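Notes for my guild talk, Clondton, 24th August

Bring the scrap bag up front with me. Say hello, thank the tea ladies, then straight into it.

So tonight is about binding — the last thing we do to a quilt and the thing most of us rush. I bound my first one in March with ribbon from the dollar bin, and it puckered all the way round. I still use it, mind you!
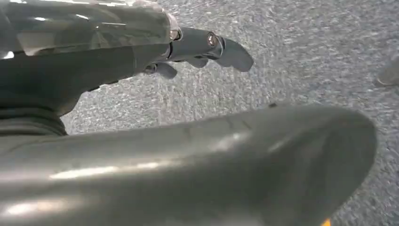 Talk and notes by Cillian Conneely

Start with cutting. I cut my strips two and a half inches wide. Plenty of you like them narrower, and that's fine, but I have big thumbs and I want something to hold on to. Join the strips on the diagonal so the lump gets spread out. (Hold up the green sample, then pass it round.)

Bias or straight grain? For straight sides I go with straight grain every time. Save the bias for scallops and curves, and go easy with the iron or it'll stretch on you.

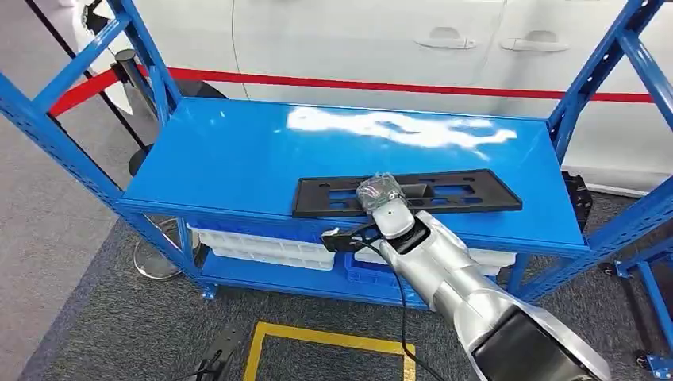
Black panel on the blue shelf

Next, corners. Stop a quarter inch from the edge, fold the strip up, fold it back down, carry on. Do it slowly here, twice, with the big felt sample so the back row can see. Tell them about the Tai quilt, where I got three lovely corners and then sewed the fourth one shut with my sleeve in it.
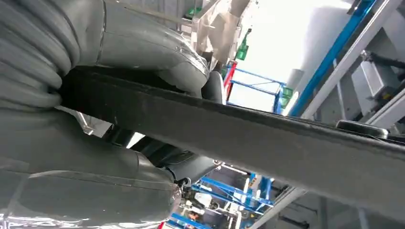

Then there's the join at the end, which everybody hates. I leave a tail of about 20 inches and pin the middle of the gap out of my way. Lay the ends over each other, overlap them by the width of the strip, trim, twist, sew. Check it before you trim the seam — please, please check it.
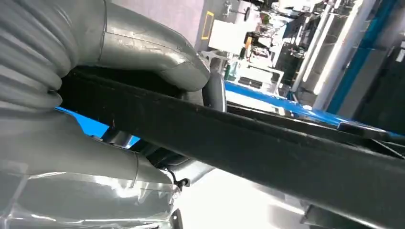
Hand finishing after that. I like a short needle and a thread that matches the binding, and I do it in front of the TV. My biggest quilt took me 51 evenings, and I enjoyed nearly all of them.

Questions, then show and tell. Get the green sample back before tea.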